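Section 4. Hanging Patterned Wallpaper: Layout, Pasting and Joining

This section covers Sakeo non-woven papers with a printed repeat. For plain and textured papers, the layout steps apply but the matching steps may be skipped. Surface preparation is described in Section 3 and must be complete before any paper is cut.

4.1 Before you start

Check that the batch number is the same on every roll. Colour varies between batches, and the variation is most obvious in greys and pale blues. Set aside any roll with a different number for cupboards, alcoves or a separate wall.

You will need a plumb line or spirit level, a sharp pencil, a seam roller, a smoothing brush, a broad knife, a snap-off blade and Skoltus 200 paste. Use a medium-hard pencil for all wall marks. Soft leads smear under paste and can show through a pale ground. Ballpoint and felt-tip pens must not be used on the wall or on the back of the paper, as the ink migrates through the face within weeks.

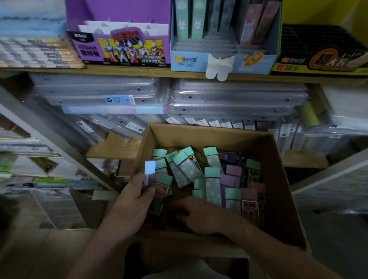 Small stationery stock in an open carton.

4.2 Setting out

1. Choose the focal wall. In most rooms it is the chimney breast or the wall facing the door.
2. Measure the width of the wall and mark the centre at eye level.
3. Decide whether the first drop will be centred on the mark or butted to it. Use whichever leaves the wider strip at both corners.
4. Drop a plumb line through the starting edge and mark it lightly at intervals of 200 mm.
5. Mark the remaining drops along the wall and check that no join falls on an external corner.

Note: Older houses seldom have a level ceiling line. With horizontal stripes or a strong geometric, set the pattern to a levelled line and let the trim at the cornice vary.

4.3 Cutting the drops

1. Measure the height of the wall at both ends and use the larger figure.
2. Add 100 mm for trimming.
3. Find the match symbol on the roll label. A straight match repeats at the same height on each drop. An offset match moves by half the repeat on every second drop.
4. Cut the first drop and lay it face up. Roll the next length out beside it, align the pattern, then cut.
5. Number each drop on the back, at the top, in pencil. Add an arrow pointing up.

Caution: Small florals can look the same either way up on the table and quite different on the wall. Do not omit the arrow.

4.4 Pasting and hanging

1. Mix the paste as directed on the packet and let it stand for 14 minutes.
2. Roll paste onto the wall, slightly wider than one drop. Do not paste the paper.
3. Hang the first drop against the plumb marks with 50 mm of excess at the ceiling.
4. Brush from the centre outwards. Lift and re-lay if a crease forms — do not try to press it flat.
5. Hang the second drop, slide it to the first and match the pattern at eye level.
6. Roll the join lightly after ten minutes. Flocked and embossed papers must not be rolled. Dab the join with a damp sponge instead.
7. Trim at ceiling and skirting against the broad knife. Change the blade segment after each drop.

Caution: Switch off power at the board before papering behind switch plates or outlets. Do not place foil-backed paper behind a metal plate.

4.5 Drying

Keep windows closed and heating low until the paper is dry. Joins that open slightly during drying may be reset with a little paste on a fine artist's brush. Keep the offcuts, labelled with the room and batch number, for later repairs.
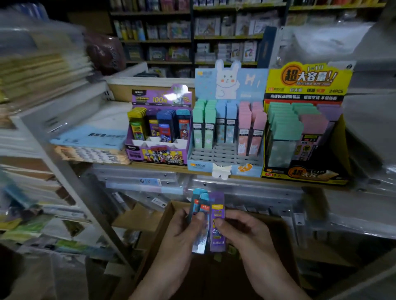
Pfister, commenting under the online edition of this section, writes that 14 minutes was too short for the paste in a cold room and that the mix stayed lumpy until it had stood for twice as long. The same comment asks whether Bristus lining paper can be left under an offset match without cross-lining.

Reply to the above: the standing time assumes water at room temperature. In cold conditions, leave the paste until it is smooth and stir again before use. Bristus lining paper may be hung vertically provided that its joins are staggered from those of the top paper.

Revised November 26, 2018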